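Film packets and the sorting table

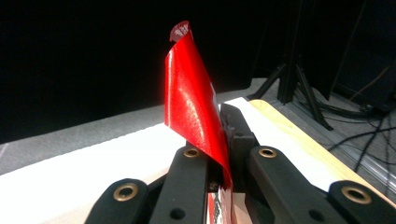 Danuta Kozłowski has run the packing room at Borkden for two years, and most of her complaints concern film. "Glossy film creases where you pinch it and flares above that," she said. "The print then sits on a curve and you can't read it."

Her crew sorts 1256 packets a shift into trays of 180. Part trays go to Forkard. Red packets are checked under a side lamp, as overhead light leaves a bright streak down the face.

Cathal Quinlan, who sets the tables, wants a matt film. "Kurek quoted in December," he said. "We are still waiting for samples."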